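**Ticket 659: Dishwasher smells like a pond (Grarix under-counter, break room)**

Status: open, then closed, then open, now closed again

**Reported:** Smell on opening the door. Mugs come out looking clean and smelling like something lived in them. Reporter suggests "a stronger tablet." Reporter has already tried a stronger tablet. The mugs now smell like a pond with lemon in it.

**First look, 9:40 a.m.**

Pulled the bottom rack and took out the filter. It's the twist-out kind, a quarter turn to the left. It had not been turned to the left in a long time. Contents: rice, a label from a jam jar, gray paste. Washed it in the sink with dish soap and an old toothbrush. The toothbrush has been retired.

Ran the hot cycle empty with 12 ounces of white vinegar in a bowl on the top rack. Smell mostly gone. Closed the ticket and felt good about it.

**Reopened, January**

Smell is back. Comment from reporter: "It's back."

Checked the filter again and it was fine, with one grain of rice. Wiped down the door gasket with a rag and warm water. The bottom fold, the part you can't see unless you kneel, had a black line of gunk along its whole length. Two rags. Also popped off the lower spray arm and poked out the holes with a toothpick. Three were plugged, one of them by a piece of another toothpick.

Ran Starar cleaner through on the hot cycle, bottle upside down in the rack per the label. Kitchen smelled like a swimming pool until lunch. 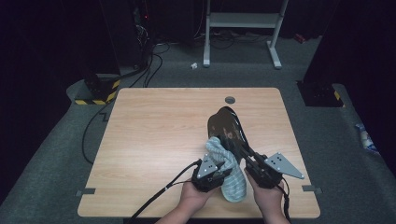 Smell back again by the next morning, so it wasn't the machine, or wasn't only the machine. Went under the sink. The drain hose ran from the dishwasher straight along the cabinet floor and into the sink drain, with no high loop. Every time somebody emptied a soup bowl up top, a little of it was free to wander back down the hose and sit there overnight.

**Fix**

1. Put a towel down. Put a second towel down.
2. Lifted the hose as high as it would go under the counter and clamped it to the back wall of the cabinet. Used a Sikora clamp from the drawer.
3. Ran 700 ml of hot water with a good scoop of baking soda down the sink drain, then flushed it.
4. Empty hot cycle, vinegar bowl again.
5. Left the door open a crack overnight. Somebody closed it. Left it open again with a note.

**Result:** No smell the next morning. No smell a week later. The note is still up and has been corrected for spelling.

**Going forward**

- Rinse the filter every other week. It takes less time than complaining about it.
- Vinegar cycle once a month. Don't mix it with the Starar stuff, use one or the other.
- Scrape plates first. The Dedgate bin is right next to the machine and has a foot pedal, so no hands are needed.
- The stronger tablets are under the sink. There are plenty left if anyone wants them at home.

Closing. If it comes back, please write something longer than "It's back."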